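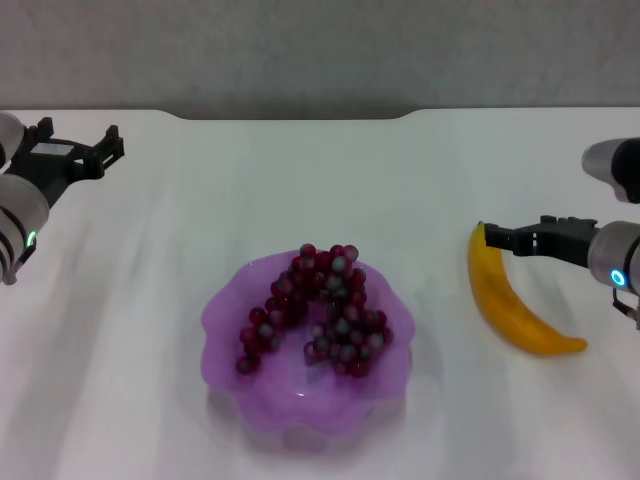 カテゴリ:テーブル・天板/お手入れ/ぶどうの色移り

件名:白い天板に赤紫のシミ、あとツヤのムラ(解決ずみ)

こんにちは、Brudwoodの白いテーブルを使っている者です。6月に届いてからずっとご機嫌で使っていたんですが、先週ついにやってしまいまして……。同じことで検索してくる人がいそうなので、問い合わせの経過をそのまま残しておきます。長いです、すみません!

【症状】
赤黒いぶどうを洗って、ろくに水も切らずに天板へ直置き。そのまま電話に出て、長話して、戻ってきたら粒の下に赤紫の輪っかが3つできていました。しかもあわてて台所用のクリームクレンザーでこすったものだから、輪っかは薄くなったかわりに、そのあたりだけツヤがなんとなく曇って見えるという二重苦です。

【使っているもの】
天板は白、つるっとした半ツヤ。脚はFanddaleシリーズの低いほう。普段は水拭きだけです。ぶどうは近所の八百屋さんの種ありのやつで、皮の色がとにかく濃い(おいしいんですけどね)。

【試したこと その1】
ぬるま湯と中性洗剤。やわらかい布でくるくる拭いて、から拭き。輪っか2つはこれでほぼ消えました。え、最初からこれでよかったの?と力が抜けました。残った1つは、いちばん大きくて濃かったやつです。

【試したこと その2】
重曹を水で溶いたペースト。ネットで見かけてやる気まんまんだったんですが、念のためサポートに聞いたら「粉が残っているとこすり傷になるのでおすすめしません」とのお返事。やる前に聞いてよかったです。重曹は袋に戻しました。

【試したこと その3】
サポートの方に教わった方法で、薄めた台所用の酸素系漂白剤をキッチンペーパーに含ませて、シミの上に7分だけ置く。はがしたらすぐ水拭き、それからから拭き。先に天板の裏の目立たないところで試してくださいと言われたので、もぐって試しました。腰にきました。でも変色はなし!
本番は1回目で輪っかがうっすらピンクになり、次の日にもう1回やったら、どこにあったか自分でも探すくらいになりました。

【ツヤのムラについて】
こちらは完全には戻っていません。夕方に斜めから光が入ると、クレンザーをかけたところがぼんやり白っぽいです。Boyerの樹脂用つや出し(小さいほうのチューブ、796円)を塗ってみたら、ずいぶんなじみました。塗りすぎるとべたつくので、米粒くらいで十分です。私は最初に小指の先ほど出してしまって、拭き取りに13分かかりました。腕がだるい。
サポートによると、曇りが気になるようなら部分補修の見積もりも出せるそうです。うちは食卓だし、どうせまた何かこぼすので、今回は見送りました。

【いまの運用】
・ぶどうは花びらみたいな縁の紫の鉢に入れてから食卓へ。房ごとどさっと入れています
・鉢の底が濡れていたら、置く前にひと拭き
・クレンザーは流しの下の奥にしまいました
・つぶれた粒を見つけたら、電話より先に拭く

【まだわからないこと】
Skivovの透明マットを敷く案も考えたんですが、この天板は奥の縁の真ん中がゆるくへこんだ形なので、四角いマットだとそこだけはみ出すんですよね。自分で切っても大丈夫なものなのか、切り口がめくれてこないか、使っている方がいたら教えてもらえるとうれしいです。色の濃いジャムや赤ワインで同じ方法がきいたという話も、あればぜひ。

2018年10月31日追記:シミのほうは解決ずみに変更しました。マットの件だけ引き続き募集中です!

関連する問い合わせ
・白い天板についたカレーの黄ばみが落ちない
・Fanddaleの脚がぐらつくときの締め直し方
・Boyerのつや出しを塗ったあとのべたつき
・Skivovの透明マットに気泡が入る
・輪ジミとこすり傷の見分け方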